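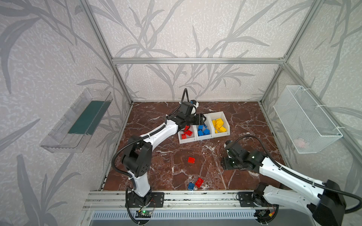

Red, blue and yellow bricks sorted by color into white bins.

Sorting Toy Bricks: Frequently Asked Questions
Welside Toy Library, updated January 30, 2024

Should bricks be sorted by color or by shape?
For a small collection, color. Young children can do it without help, and cleanup goes faster. Once you own more than 3000 pieces, sort by shape first. A small part is hard to find in a deep pile of one color.

What kind of bin works best?
An open one with low sides. Lids get lost and slow down cleanup. White or another plain color makes the bricks easy to see.

Separate bins or one tray with compartments?
Either is fine. Separate bins can be carried to the floor one at a time. A divided bin stays together on the table and is easier to put back on a shelf.

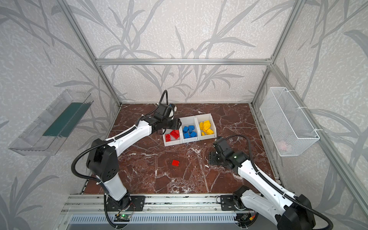

One drawback of compartments is that they are all the same size in most trays, and collections rarely are. If you have only a few bricks in one color, let them share a compartment with another small group.

How many bricks come in a loan set?
The Zestwood starter set has 175 bricks. The Lis set is smaller and is meant for one child at a time.

Do I have to sort the set before I return it?
Yes, by color. Please check under furniture first. If you are missing up to three bricks, there is no charge.

How do I wash bricks?
Warm water and dish soap, by hand. Rinse and spread them on a towel overnight. Do not put them in the dryer or the oven.

How long can I keep a set?
Loans run 16 days. You can renew once at the Fultance Street desk, unless another family has reserved the set.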